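Zallard Striped Board

Cutting board, light wood, striped top
Item 869
Price: $35
Ships flat, one board per box

We stock four wooden boards and this is the one people ask about most, mainly on account of the stripes. We were slow to add it. The maker, Zallard, sells it as a "whole-kitchen work surface," and in our experience anything sold as a whole-kitchen work surface ends up leaning against the toaster. So we kept a sample in the shop from spring on and used it before writing this page.

What the maker says, and what we think

"Stays put on any counter." It does not. There are no feet and no grip strip on the underside. On a dry stone counter it slides when you lean into a squash. Put a damp dish towel under it, the way you would with any board, and it behaves. Zallard sells a mat for this, the Toom, and we don't carry it. A towel costs less.

"Never needs oil." We don't believe this of any wooden board. Ours looked thirsty after a few weeks of washing and we gave it plain mineral oil, twice. It took the oil well and the color warmed up a little.

"Knife friendly." Fair enough. Our shop knives held up no worse on it than on the Vadadard board we have used for years, and it is quieter to chop on. Whether it is better than the Vadadard, we couldn't say. It costs $50 less than the large one, and that counts for something.

The stripes

Cream bands next to tan ones, running across the board. On our sample the tan bands show up more toward one side than the other, and there are a few small dark marks in the paler wood. Some buyers send boards back over marks like that. Please don't – they are part of the wood, the next board will have its own, and you will have paid return postage to find that out.
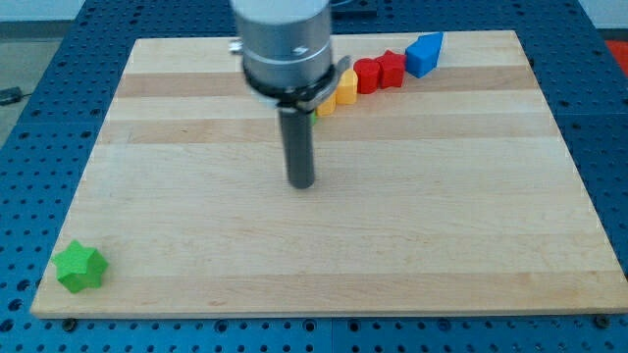 Page last changed: September

The top is smooth and the grain is faint, so it wipes down easily and doubles as a serving board if you are the sort of household that serves things on boards. It also makes a decent flat base for small stuff. A row of colored wooden blocks stands up on it without any fuss, the yellow one with the peaked top included. Blocks are not sold with the board, whatever you may have read in the reviews.

We would still like to see a juice groove on one side. A roast chicken will run straight over the edge and onto the counter. Zallard told us a grooved version was coming under the name Ladik. That was two catalogs ago and we have stopped holding shelf space for it.

Care

Wash by hand, dry it standing on edge, and keep it out of the dishwasher. The leaflet in the box says "dishwasher safe on gentle cycles" in one paragraph and "hand wash only" in the next. Go with the second one. Boards that come back warped from a dishwasher are not covered by us, and good luck with the maker.

Should you buy it?

If you want a plain, good-looking board at a fair price, yes. If you already own a wooden board that lies flat, keep using it and spend the $35 on a sharpening. For carving meat, look at something with a groove.

Returns

30 days, unused, in the original box. Oiled boards count as used.

Also in this section: end-grain blocks, plastic boards by color, board racks, mineral oil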